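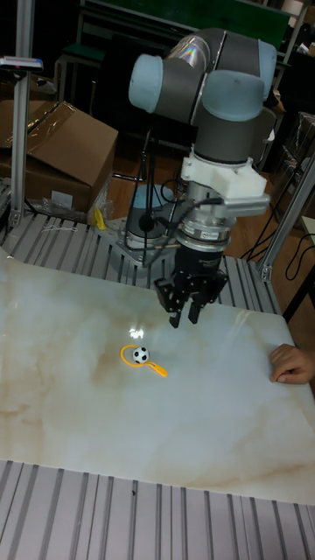 The quick-change gripper is mostly a sales idea

Teemu Kemppainen
2026-02-12

Every pitch for a small robot cell has the same slide. One arm, one table, a choice of grippers, and a line saying you can swap tools in minutes. I have looked after a cell like that at Lastesau since August and I don't believe the slide anymore.

The bolts are the easy part. You take the fingers off, you put the other hand on, you plug in the connector. Then the real work starts. The new tool has a different length and a different weight, and the controller knows neither until you tell it. Skip the payload setting and the force readings drift every time the wrist tilts. Skip the tool center point and the arm closes on air, or on the table.

Our first integrator, Hikinum, wrote "changeover: 20 minutes" in the manual. I logged ours. The last one took 100, and most of that went to cables.
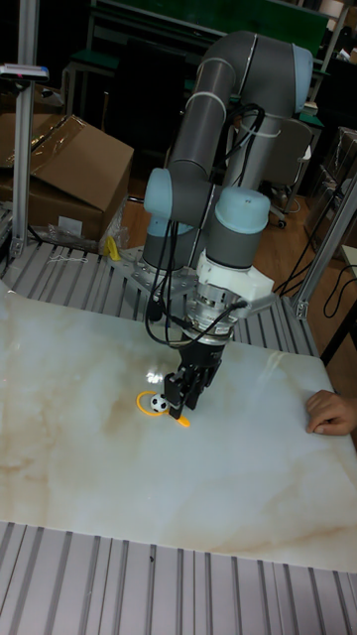
Cables are the part no one budgets for

An arm with six joints can turn in ways a cable can't. People tie the bundle down with the arm in its parking pose, where it looks tidy, and then the wrist rolls over and pulls the connector sideways. So you leave slack. Leave too much and the loop hangs down by the tool and catches on something. I have cut and redone the ties on our upper link more often than I have touched any setting in the software.

A quick-change tool makes this worse. The loop that was right for the two-finger gripper is wrong for a hand with another body shape and another plug position. You can buy a cable guide for it. Zheng sells one, and we own it, and it sits in a drawer.

Then comes the checking. We test with toys, a little soccer ball and a yellow magnifying glass, and I have no quarrel with that. A ball rolls off if you come down crooked, and a flat ring shows you fast whether your height is off.

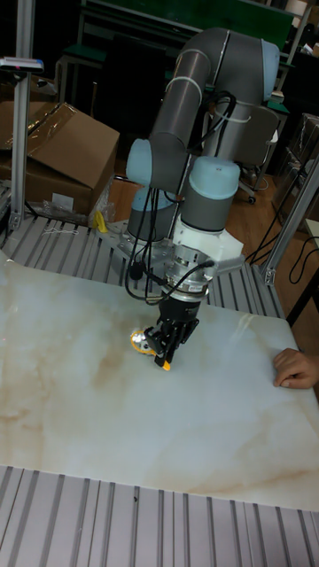 What I do quarrel with is stopping there. A changeover gets signed off after a few good picks with someone beside the table, and the next morning the same program runs with a stiff cable and misses. Our rule now is 50 picks before the tool counts as fitted. The Memport people who wrote our job software think that is excessive. They don't get called when it misses.

My other complaint is with three-finger hands. They look clever and they do hold odd shapes well, but each finger has its own hinges and small screws, and screws work loose. For most of what a table cell handles, two fingers are enough. 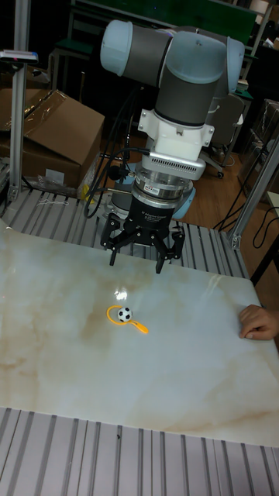
The three-finger gripper on the arm, fingers open.

If you are buying, ask the seller to do the swap in front of you, with your cables, and to stay until the picks are done. Ours declined. I would also price a second arm before a second gripper - the sum may surprise you - and leave each tool where it is.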